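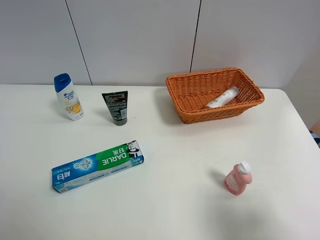
9 December 2021

Bathroom stuff today. I have been putting it off since October, which is when I told Gun-woo I'd have the whole shelf sorted by the weekend (ha!). He has been very nice about it. He just moves things to the other side of the sink when he wants to shave and says nothing, and somehow that's worse.

So I got going after breakfast and brought a first lot out to the white table, where there's room to think. Shampoo, the dark squeeze tube, toothpaste, and the orange basket to put things in. I love that basket. I got it at Talwood, the shop by the bus station, and it was meant for bread, but the bread never lasts long enough in our place to need a home. It's woven and the sides flare out, so bottles can lean a bit without going over. I hope! The old plastic tub from Gistlow went in the recycling and I don't miss it one bit.

The toothpaste is Darlie, the one with the man in the top hat on the box. I'm keeping it in its box for now because there's still a tube going on the sink and Gun-woo will open a new one if he sees it. He squeezes from the middle, too. We've been over this. The shampoo is the one with the blue cap and the orange fruit on the label, and I can't read most of the small Chinese print, but I know the bottle by now so it doesn't matter much. I want to ask his mother if she still buys the same one.

Then I got distracted – I went looking for a cloth to wipe the shelf and ended up doing the entire cupboard under the sink. Found 2 combs I'd given up on, a hotel sewing kit, and the receipt from that awful soap dish we sent back to Cantero. Also a bag of cotton pads, so I can stop buying those. Why do I always think we're out of cotton pads?

Walked more than 4000 steps and I swear most of them were between the bathroom and the table.

Haven't decided where the basket is going to live. The shelf is the obvious place but I'd like it lower, where I can reach it with my eyes shut in the mornings. Gun-woo votes for the top of the washing machine. I say it'll rattle. We'll try his way first, and if I hear one thing rolling around during the spin cycle it's moving.

Need to get: shelf paper, new razors, hand soap (the plain one). Call the dentist. Soup for dinner, the leek one again.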